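The Long Walk at Clurnstead

I have been meaning to put this page together since February, and my sister finally nagged me into it. It's about the big paved walk at Clurnstead, the one I cross most mornings on my way to the Estance bus. I know, I know – a page about concrete! But I love all that open space, and I've grown oddly fond of the slabs too. The whole loop is 3314 steps from my door and back (I count them when I'm out of podcasts), and it's the best part of my day. Click through, and write to me if you have older pictures of the place. I'd love to see them.

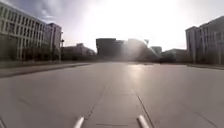
Lachlan Gillies
Neighborhood walker and keeper of this page

Looking toward the buildings, with the sun bouncing off the pavement. I like how the dark seams between the slabs run in toward each other as they get farther off, a bit like the lanes on a road. The big cream building on the left is the one I use when I'm giving people directions, and my friend Rafsan Bhuiyan swears you can tell the time by how its windows look. He has been late to dinner at my place three times this year, so make of that what you will.

If you come this way early, bring sunglasses. I walked the whole length squinting last winter and nearly said good morning to a trash can. The coffee at Sarkar is good afterward, and they'll let you sit as long as you want with one cup.

The greener side is where I slow down. There's grass beyond the curb, a reddish-brown path running along next to the concrete, and then the trees. I take the concrete on the way out and the red path on the way home, for no good reason except that I always have. The tall white light pole by the grass is where Rafsan and I meet up, and the slabs near there have picked up plenty of scuffs and stains over the years, which I like – new pavement always looks a little lonely to me.
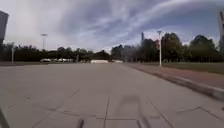

More walks on this site

Anska hill path, with the muddy bit
Estance back streets after supper
Sarkar to the library, the long way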